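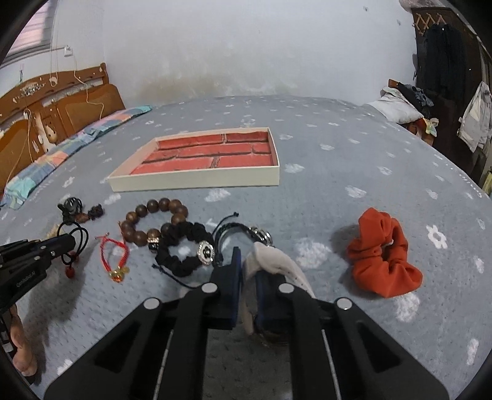

Figure 4. Beige fabric held between dark blue finger pads.

4.2 Winter storage and spring starting

We were glad to find that most owners remembered quite clearly how they had put their mowers away for the winter, even when they could not tell us the model name or where the manual had gone. Of the 313 households that returned the spring form, 300 had filled in the storage page completely, and it is those households we talk about in this section. The rest left out either the fuel question or the starting question, and although we would have liked to call them back, the season had moved on by then and we let the matter rest.

The storage page asked whether the tank had been drained, filled with treated fuel, or simply left as it was after the last cut. Owners in Drekberg tended to leave the fuel alone, and several wrote kind notes in the margin explaining that their fathers had always done the same and the mower had always started in the end. Owners in Magsi were more likely to drain. We suspect this has a good deal to do with the repair shop there, where fall service is cheap and the tank is emptied as part of the job, but our form did not ask who had done the work, and we would be going too far if we leaned on that idea.

For starting, we followed Bravo's pull-count method and asked owners to write down the number of pulls needed on the first day of use, with 40 as the upper limit. Anyone who got that far was asked to stop, rest the arm, and mark the mower as not started. Mowers stored with untreated fuel needed more pulls on the whole than drained ones, and the gap was wider for machines kept in an open shed than for those in a closed garage. Treated fuel fell between the two - a little closer to the drained group than we had expected when we wrote the form.

A word should be said about carburetors. The Hirmont and Hindetti mowers in the survey differ in how easily the bowl can be taken off, and this seems to matter more to people than any advice about fuel. Where the bowl came off with a single bolt, owners told us they cleaned it themselves on a mild afternoon before the grass needed cutting. Where it did not, they kept pulling the cord, or borrowed a neighbor's mower until June. Our pull counts do not capture that second habit at all, and a borrowed mower appears in our records only as a late first use.

We also looked at blade condition, which is taken up in Section 4.3 along with the cutting logs that Catalina Bravo kindly shared with us.

40 shares | 0 comments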